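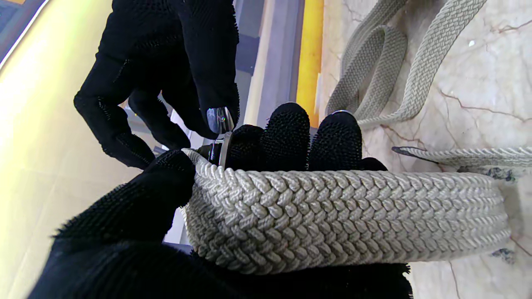 Ultance Family History Society, minutes of the meeting held 10th January in the reading room at Nilia Street. The meeting opened at 7 p.m. with 11 members present, and the minutes of the last meeting were approved with one correction (the burial register shown that evening was the second volume, not the first). Members then went straight to the wording for the burial register guide, which had been held over. The draft says that the clerk marked a shared plot with "a braid sign" next to the plot number, and two members who had used the draft at home could not tell which sign was meant. It was suggested that the guide compare the sign to a braided belt, like the cream-colored one, at the place where it folds back on itself by the small metal piece. The long loop stands for the plot and the short mark at the fold stands for the second burial. Agreed. The new wording goes in on page 3.

Register transcription
The typed copy of the Shiferaw Cemetery register now has 1,287 entries. The remaining part of volume two is slow going on account of the handwriting, which changes twice in the space of a few pages. Members are asked to type surnames exactly as written, even where the spelling is plainly wrong, and to put the likely spelling in the notes column. Several sheets have come back with the spelling corrected in the main column and will need to be checked against the scans.

There was a question about entries that give only "infant" and a surname. It was agreed to leave the first name column blank and not to type "unknown," which the index treats as a name. The sheets already done that way will be changed when they are next opened.

Index software
The society's trial of Povon ends in February. Members who have used it like the surname search but find the date field awkward, as it will not accept a year on its own. One member has been typing the first of January for these and marking them in the notes. Others objected that anyone copying the index would take the date as real. After some discussion it was agreed to put the year in the notes and leave the date field empty until a better way is found. A decision on paying for Povon was put off to the next meeting.

Row maps
The map of the old section has 314 plots drawn in. Rows F and G do not match the register, and it looks as if the numbering in row G was started again from the other end at some point. The map will go out with row G marked "not checked." A walk through both rows will be arranged once the ground is firm. Those going should bring a printed copy of the map and a pencil.

A request was read from a visitor who asked if the society would clean a family stone. The reply will say that the society records stones but does not clean them, and that permission has to come from the cemetery office. The visitor will also be sent the register entry for the plot.

Money
The bill for copying the last newsletter was $40 and has been paid. No other bills were presented. Dues notices will be sent with the next newsletter and not as a separate mailing.

Newsletter
Two articles are in hand, one on the mill families and one on reading old death notices. The second runs long and will be split over two issues. Queries from out-of-town members should be in by the end of the month. Please include the years you are interested in, as several recent queries gave a surname and nothing else.

Other business
The scanner in the reading room is leaving a line down the right side of each page. Use the older one for now.
The box of unlabeled portraits is still on the lower shelf. Members may look through it during open hours but should keep the portraits in their envelopes, which carry the donor numbers.
The key to the map drawer is missing. Anyone who has taken it home by mistake is asked to return it.

Next meeting in February, same room, same time. The register guide will be on the table for a final reading.

Meeting closed at 8:35 p.m.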